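Tornilel hand controller, used for two-arm work in simulation
Review by Esko Väisänen
February 19, 2019

I bought the Tornilel controller with my own money in December, after using the older Climlow one for a long time. Both are made for the same job: you hold one handle in each hand, you move your hands, and the two arms of the robot follow. I do not own a robot with two arms. All my work is in simulation, in the kitchen rooms of the Vídalín package, and this review is only about that use. If you have real arms on a real table, some of my complaints may not matter to you and you will probably have other ones.

In the box there are two handles, the base station, one cable and a thin paper guide. The handles are lighter than the Climlow handles and the trigger is longer, so two fingers fit on it. I have large hands and I like this very much. The plastic feels a little cheap at the seam where the two halves meet. On my left handle I can feel a sharp line under the thumb, and I put a piece of tape over it in the first evening.

Installation was not difficult, but the order of the steps is important. You must first update the base station and after this install the driver. The guide says it the other way. My unit came with an old build and would not connect until I had loaded build 3311. I lost an evening on this before I found the correct order in the user forum, in a post by Afaf Bataineh, whose notes are better than the official ones. She also explains how to set the resting angle of the wrist, which the guide does not mention at all.

For the comparison I used the same arms and the same gripper model with both controllers. The gripper is the two-finger Grerusa model that comes with Vídalín. It is not the best model in the library, and the fingers sometimes shake when they press on something round, but I know it well and I wanted to change only one thing. I did three tasks: pick up a can from the counter and put it down in another place, open the door of the microwave, and pass an object from one gripper to the other.

The can is the task I did the most. I made 50 tries with each controller, on different evenings, with the same starting room. I did not count a try as good when the can fell over, even if I could pick it up again afterwards. With the Tornilel I had clearly fewer bad tries, and most of the bad ones were in the beginning, when I still closed the trigger too fast. The Climlow trigger has a hard point in the middle where it gives more resistance, and my finger had learned to wait for this point. The Tornilel trigger is smooth from the start to the end. You need to learn it again, but when you have learned it you can close the fingers slowly until they touch, and then a little more.

What still gives me trouble is depth. The counter in this room is white, and a white surface gives the eye very little help. I look at the shadows most of the time. When the gripper comes down, its shadow and the gripper move toward each other, and I use this to judge the height. It works well enough with one arm. With two arms and more than one light there are many gray shapes lying over each other on the counter, and I do not always know which shape belongs to which arm.
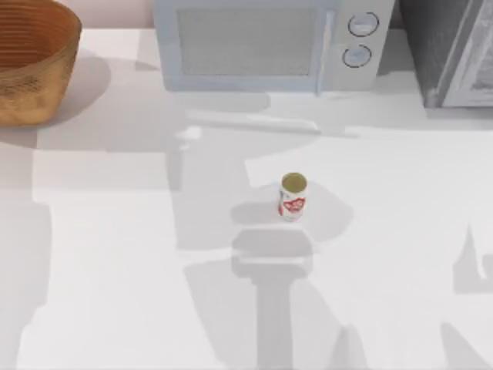

The handles can help here, if you turn on the vibration. When a finger of the gripper touches something, the handle on that side gives a short pulse, and you can set how strong it is in four steps. The weakest step I could not feel at all. The strongest is unpleasant after a few minutes and it makes a noise against my ring. I stayed on the second. The Climlow has vibration too, but it comes late, and when you feel it the can is often already on its side. On the Tornilel it comes at the right moment, or so near to it that I cannot feel the difference.

The microwave was harder than I expected. The handle of the door is slim and vertical, so the gripper has to come from the front with the wrist turned, and then you must pull along a curve. With both controllers I pulled too straight in the beginning and the fingers slipped off. Here the Tornilel has one real advantage, a small button under the thumb which holds the orientation of the wrist while the position stays free. I held the button for coming near and let it go for the pull. Climlow has the same function in a menu, and I do not have a free hand for a menu.

Passing from one gripper to the other was the least good part. If my two hands come close together, the base station sometimes mixes them up for a moment, and the arms in the simulation jump. One time both grippers went through the counter and the can flew across the room, and I had to load the room again. I moved the base station higher, roughly to the height of my eyes, and after this it happened less, but it did not stop. The Climlow handles are each connected with their own cable and never have this problem. The cables are annoying in every other way, but for this task I would still take them.

Some smaller points. The battery lasts longer than I do. There is no light on the handle to show that it is charging, so you have to open the software to see it. The software saves the settings for each user but not for each arm model, and if you change the arm you must set the scale again. I keep my numbers on a piece of paper next to the screen. A setting called "smooth" is turned on from the factory, and it makes the arms feel slow and heavy — turn it off before you decide that you do not like the product. I nearly sent mine back in the first week for this reason.

Support answered me in two days about the problem with mixed hands. They were polite and said that it is known. They did not say when it will be repaired.

For picking and placing, and for doors and knobs, I now use only the Tornilel. My Climlow is still plugged in for tasks where the two grippers must meet. If most of your work is of this second kind, I would wait for a newer build and read the forum first. If you do mainly one-hand tasks and your wrists get tired from heavier handles, as mine did, then the price is acceptable. Please buy the longer cable at the same time, the one in the box did not reach from my shelf to the computer.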